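Indoor water play: tray depth, nets and where the pots go
Board: Table activities
5 replies

tidemark61
I run a scoop-and-sort table indoors and want to settle the layout. Blue rectangular tray, raised sides, small feet at the corners. Green and pink toy sea creatures. One small net, and a green and a pink container to the right for sorting by colour. Water is kept shallow. 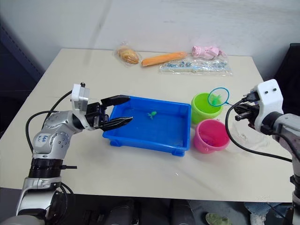 My query is the fill level. At 3 cm the flatter creatures touch the bottom and the net rim scrapes under them. At more than that, the tray slops when anyone leans on the table. Has anyone found a depth that suits both?

Fondow
Work in volume, as tape measurements drift if the table isn't level. I pour 1000 ml, try the net, then top up from a jug. Mark the final level inside the tray with a wax pencil. Check the table first. Two tabletops pushed together seldom match in height, so keep all four feet on the same one.
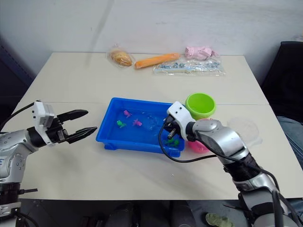

Containers should go on the side of the hand holding the net. Carrying a dripping net across the tray is fine. Carrying it across the table means a cloth every time.

grumura_j
Disagree about the side. With the containers next to the net hand, the child scoops and tips in one short movement and never crosses the midline. Put them opposite. A Lustmont tray will take a container clipped to the short wall, which also deals with the drips.

Fondow
Clipping a full container to a thin wall bends the wall. I've replaced one tray for that reason. Crossing the midline is a separate exercise.

tidemark61
Tray feet now all on the near top. The containers stay on the right for the time being. A second problem is glare: under a ceiling light the surface reflects white and the pale toys are hard to pick out.

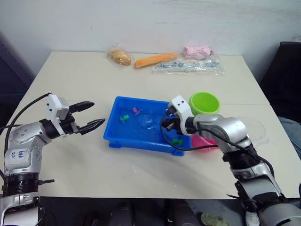
Moving the tray towards the wall by a hand's width might help. I would prefer that to dyeing the water, as dye marks the net.

Hou_8
Use darker toys or a lamp from the side. Dye is fine if you rinse the mesh the same day. On depth, I'd go lower than Fondow. A fish that rests on the bottom has to be approached from one end with the rim flat, and that is the skill being practised. If everything floats, they just chase it into a corner.

tidemark61
Fair point, though the younger ones give up on the flat approach. I'll start deeper and take water out over the weeks. Fine mesh also holds on to small fish when the net is turned over, so tipping takes a shake or a finger.

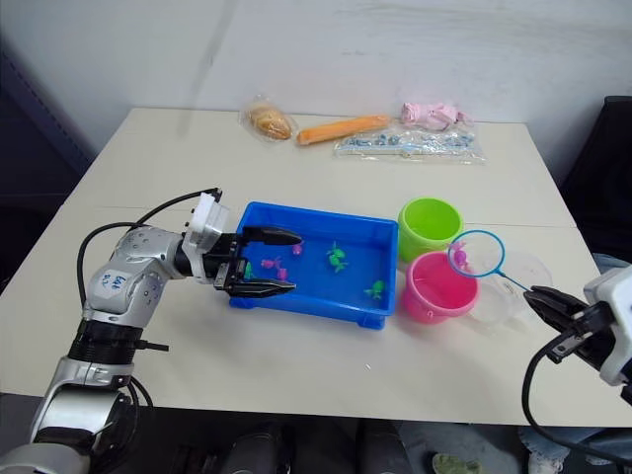
Lacey Hollis
A coarser mesh cures that, but fins go through it and then you are unpicking them. Keep the fine one and turn it inside out over the container. I'd also store the net hung by its handle. Mine sat in a closed box through January and the mesh went stiff.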